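Borbridge LGBT+ Youth Support: progress report to the Clekik Fund

Period covered: the second half of the grant year, to the end of August

Summary

The grant pays for a drop-in, a one-to-one listening service and a small emergency housing pot for young people aged 16 to 25 in Borbridge and the villages served by the same bus routes. All three parts are running. The drop-in and the listening service are on target. The housing pot is overspent against its profile and we ask below for permission to move money into it.

Drop-in

The drop-in opens one evening a week, from 5.30pm to 8.30pm, in the ground floor rooms on Carré Street. We recorded 477 attendances in the period. Our target for the whole year was 90 different young people and we passed it in July, when the count reached 100.

Attendance fell in the first part of the school holidays, when the late bus stopped running, and picked up when we began paying for shared taxis home. The taxis came out of the activities line. We had not budgeted for them and would like to include them next year as a separate item.

Most evenings have no set programme. Young people asked for fewer talks and more things to do with their hands, so we have put on cooking, badge making and a mending and sewing table. The sewing has gone better than we expected and now has its own regulars, several of whom do not come for anything else. Two workers have told us that young people talk more easily over a job than in the quiet room, and we have changed the rota so that a trained listener is always on that side of the building.

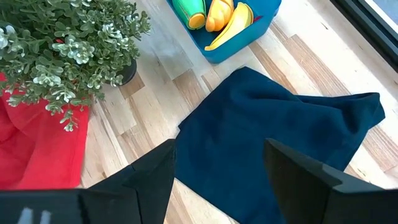 One-to-one listening

Each young person can have up to six sessions, with a further six if the worker and supervisor agree. Sessions are held on Carré Street, by phone or on a walk. Phone has become the most used of these, mainly among those living with parents who do not know they are in touch with us. We have changed our call-back rules to match: staff do not leave voicemail, do not give the name of the service to anyone else who answers, and ring only in the hours the young person has chosen.

The reasons given for coming forward are much as they were in the last report. Trouble at home after coming out is the most common, followed by bullying at school or college and waiting times for other services. A smaller group came to us in crisis. In each of those cases staff followed the safety plan procedure and stayed in contact until another adult or service had taken over. The procedure was reviewed in the spring and we shortened the form from four pages to one.

The waiting time for a first session is now nine days. It was 16 at the last report. The part-time post that was vacant over the winter has been filled, and we do not expect the wait to go back up unless referrals from the colleges rise sharply in the autumn.

Housing pot

The pot covers short stays, travel to a relative or friend, and basics such as bedding and toiletries. We made 3 awards for short stays in the period, all to young people who had been told to leave home. One stay ran to five weeks while the council assessed the case, and this alone took more than the amount set aside for the half year.

We have since agreed a lower nightly rate with Bundier Lodgings, who hold one room for us at short notice. The agreement is in writing and either side can end it with a month's notice. It does not solve the problem of slow assessments, and we have raised that with the council's housing team twice. A joint meeting is planned but has no date yet.

Staff and training

All paid staff have renewed their safeguarding training. Two sessional workers have completed the suicide prevention course, and one more is booked. Supervision has been monthly throughout, apart from one month when the supervisor was ill - those sessions were made up afterwards.

What has not gone well

The parents' group did not start. We advertised it in the library, two surgeries and the local paper, and had two enquiries, both from people who wanted to talk privately. We now offer parents a phone appointment and will try the group again after Christmas.

Our text feedback survey had a poor response. We have gone back to paper cards in a box by the door.

Requests to the Fund

We ask for agreement to move the unspent parents' group money into the housing pot for the rest of the year, and to treat the taxis as an allowed cost from September. A revised budget is attached.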